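Handheld gripper loses tracking halfway through an episode, jaw width freezes too
Posted in: Robot data collection > Hardware trouble
Tags: tracking, handheld, gripper, dropped frames

Nathalie Carrier

Hi all, writing this between takes so sorry for the mess.

We run handheld grippers in pairs, left and right, with the marker cubes on top. Firmware is whatever Jaltby shipped in December, haven't touched it. Recorder is Daster on a laptop. Worked fine for weeks. Now the left one dies mid episode. Not a full crash – the video keeps going, but the jaw width goes flat and the pose sits in one spot for a few seconds, then jumps to where the hand really is. Right one is fine. Mostly.

Out of 3,000 episodes in this batch the checker threw out 1,890. That's awful. Before this we'd lose maybe a handful a day.

What I tried:
new USB cable on left
swapped ports
reflashed left, same version
recalibrated both, twice
rebooted everything, obviously

Log shows this over and over on the left side:

WARN encoder stale, holding last value
WARN pose age > limit, holding last value
INFO pose recovered

Always those two warnings together, and that's the bit I don't get. Encoder is wired, pose comes from the markers. Why would both go at once?

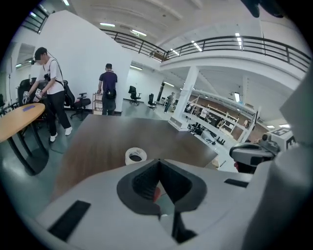 Two more things that might matter. It's worse in the afternoon, after 2 or so, and it's worse when more than one person is collecting. We work standing up, one person with a pair in their hands at the little round table, another gripper parked on the brown table next to the tape, and the floor is open behind that with the ceiling lights bouncing off it. Could be glare? Could be the extra gripper confusing it? I really don't want to redo the whole batch. Any ideas before I send the left one back?

Edit: forgot to say, no one got hurt or anything, there's no arm attached. But we replay these on an arm later and a jump like that in the pose is NOT something I want replayed. So it is kind of a safety thing for us.

tmishler

Had the same thing, it was glare. Turn off the lights over the table, done.

bracket_and_bolt

Don't think it's glare, or not only glare. Light on a marker can mess up the pose but it can't make a wired encoder go stale. If both go stale in the same moment then something they share is stalling. So the clock, the hub, or the recorder itself.

Things to check, in this order:

1. Look at the timestamps and not the values. Pull one bad episode and plot the gap between samples for encoder and pose. If both gaps start on the same sample, it's upstream of both and your gripper is probaly fine.

2. Is the left one on a hub with anything else? We had a Mishra hub that was ok with two devices and went to pieces with three. Powered hub, too. Took us forever. Plug left straight into the laptop, nothing in between, run 19 short episodes and look at the warnings. You said you swapped ports but you didn't say if it was ports on the hub or on the laptop. Big difference.

3. Is the parked gripper on? If it's powered it is still streaming, even lying on a table. Switch it off for real, don't just put it down. Its cube is also still facing the room, so if two cubes carry the same marker IDs your tracker will happily jump between them. Check the IDs while you're there. That would fit with your pose snapping to a wrong place, less so with it freezing in one spot.

4. Disk. Afternoon is when our laptop drive fills up. Daster holds the last value when the write queue backs up, and it doesn't say so unless you turn on verbose logging. Try queue_warn = 1,000 in the recorder config (no comma in the file, just 1000). If you see queue warnings right before the stale ones, there's your answer.

I'd bet on 2 or 4. Left goes first because it's first in the device list, at least on our setup it was.

About the replay. Do not replay anything from that batch until you've filtered it. The checker catches long holds but a short one can slip past, and then the arm gets a target way over on the other side in a single step. We had an arm slam into its own table that way. Bent the finger mount, somebody's hand had been in there a minute before. Put a max step limit on the replay side so it stops instead of chasing the jump. Do that today even if you fix the rest.

And don't delete the 1,890 yet. If the hold is short you can often cut the episode at the first warning and keep the front half.

Nathalie Carrier

Ok so. Lights off did nothing (sorry tmishler, thanks anyway).

Timestamps: both gaps start on the same sample, every bad one I opened. Swapped ports was ports on the hub, yes, I feel dumb. Left straight into the laptop, 19 episodes, zero warnings. Then put the hub back with the parked one switched on and it came back on the second try. Switched it off, gone again.

Marker IDs are all different, so that wasn't it.

Step limit is on for the replay arm now. Still going thru the bad batch, cutting at first warning like you said. Will order another hub, someone here wants the Dadevov one – anybody used it with four devices?

bracket_and_bolt

Not that one, no. Whatever you get, test it with everything plugged in and recording before you trust it. And still turn on the queue warning.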